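Widalov opens its doors for robot demonstration day

Families, growers and shop owners filled the Widalov hall in Zaromham on 22/02/2025 for the firm's first public open day, with a two-armed robot handling fruit as the main draw.

Widalov counted 220 visitors through the door between ten in the morning and four in the afternoon. Entry was free, but places had to be booked because of the size of the hall, and a waiting list was closed on the Thursday before. A second open day is planned for March.

The firm moved to Zaromham from smaller premises in Minside two years ago and now employs 26 people. Until now it had shown its work only to customers and to a few college groups. Bronisława Zawadzka, who runs the business, said she had been asked at the bus stop more than once what went on in the building.

"People see the lights on late and they see crates of apples going in," she said. "It seemed fair to let them have a look."

The day was split into short sessions. Visitors were given a talk in the front room, then taken through to the demonstration area in groups. Those with small children were sent in first. Tea and cake were sold by the Wróbel bakery from the next street, which had also baked a tray of rolls for the staff.

Picking and moving fruit

The robot's task was to move fruit between a wooden display stand and a wooden crate on a cart. It has two arms and two legs, and hands with jointed fingers, and it carried out the job on its feet.

Grapes were the part most people had come to see. Apples and oranges hold their shape when gripped, but a bunch of grapes hangs differently each time it is picked up, and the hand has to close on it firmly enough to hold without crushing the berries. Konrad Wysocka, the engineer who led the sessions, told each group that the firm had spent most of the winter on this one problem.

"With an orange you know where the edges are," he said. "With grapes the edges move when you touch them."

He explained that the robot works from a camera at the head, looking down at its own hands. Two views from that height were shown on a screen beside the demonstration area so that people standing at the back could follow the work. 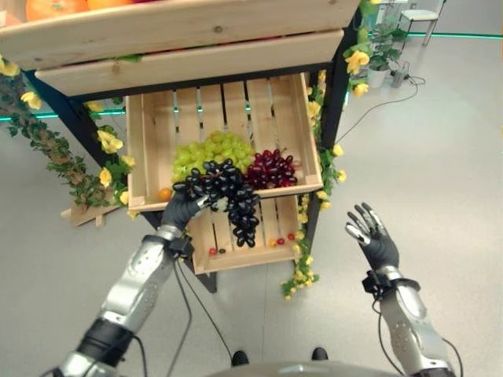 At the display stand, with the dark grapes in the left hand. 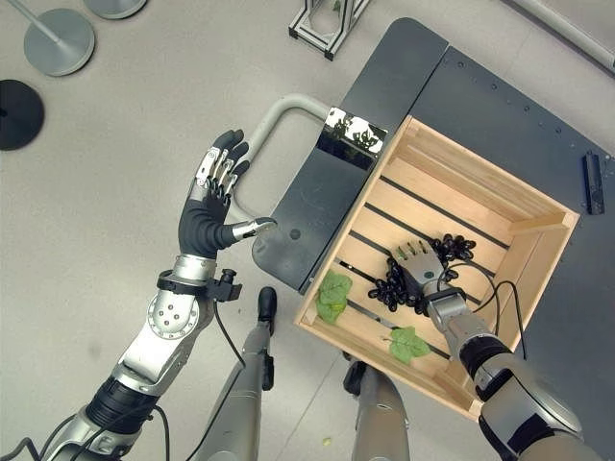

At the cart, with the right hand among the black grapes in the crate and the left hand open beside the handle.

Slower than a person, for now

Mr Wysocka was asked in nearly every session how the robot compared with a shop worker. He said it was a good deal slower and would stay so for some time. A person filling a display picks up the next bunch while still putting down the last one, he said, and the robot does one thing and then the other.

The firm has kept a record of its grape trials since the autumn. By the week of the open day it had logged 1,056 of them, both good and bad. Mr Wysocka would not give a success rate, saying that the early attempts were made with a different hand and it would be misleading to put them all together. He did say that most failures came at the moment of letting go, when a stalk catches on a finger.

Several visitors wanted to know about safety. Staff kept each group behind a line on the floor, and one member of the team stood by with a stop button throughout. Children who asked to shake hands with the robot were told that this would not be possible on the day.

Growers ask about cost

Among those who came was Dariusz Kwiatkowski, who grows soft fruit under cover outside Minside and sells part of his crop through farm shops. He said he had come out of interest and had no plans to buy anything.

"My trouble is in June and July, when I can't find enough people to pack," he said. "If a machine could do the dull hours at night and leave the mornings to my regulars, I would listen. But I'd want to know what it costs when a finger breaks."

Ms Zawadzka said the robot was not for sale and that no price had been set. The firm expects to lend one to a shop for a trial period first, and is in talks with two owners in the area. She did not name them. Spare parts and repairs would be covered by Widalov during any trial, she said.

Grażyna Chmielewska, who has worked in greengrocery for most of her life and now manages a shop on Zaromham high street, was less sure there was a need for it. She said that setting out a display was one of the few parts of the job her younger staff enjoyed.

"I would give it the potatoes," she said. "Sacks of potatoes at six in the morning, it can have those and welcome."

She added that she had been impressed by the care taken with the grapes, and stayed on to watch a second session after a place came free.

Questions about jobs also came up at the end of the afternoon, when the staff took part in a half-hour discussion in the front room. One man said that firms always talked about helping workers and then cut their hours. Ms Zawadzka replied that she could not promise what a shop owner would do, but that Widalov would ask any trial shop to keep its staffing the same for the length of the trial. She agreed to put this in writing on the firm's website.

School groups to follow

Bronisława Pawłowska, a technology teacher, brought 7 pupils from her after-school club. They had been set the task of writing down how they themselves would pick up a bunch of grapes, step by step, and comparing it with the robot's way of doing it.

"They found it much harder to write than they expected," she said. "One of them got as far as the stalk and had to start again."

Widalov has offered the school a half-day visit later in the spring, when pupils will be able to try a simple gripper on a bench. Other schools in Zaromham and Minside can ask for a visit by writing to the firm. There is no charge, but groups must bring their own packed lunches and at least one adult for every ten pupils.

Next open day

The March open day will follow the same pattern, with morning sessions kept for families and the afternoon open to all. Mr Wysocka said the team would like to add a longer session for people in the fruit trade, with more time for technical questions, if enough of them put their names down.

Some changes will be made after comments left on the day. The screen will be raised, as people in the back row found it hard to see over those in front, and the talk in the front room will be cut from twenty minutes to ten. There will also be more chairs. Parking at the hall is limited and visitors are asked to use the car park behind the library, five minutes away on foot.

Booking opens on the Widalov website at the start of the month. Anyone who was on the waiting list for the first day will be contacted before then and offered a place.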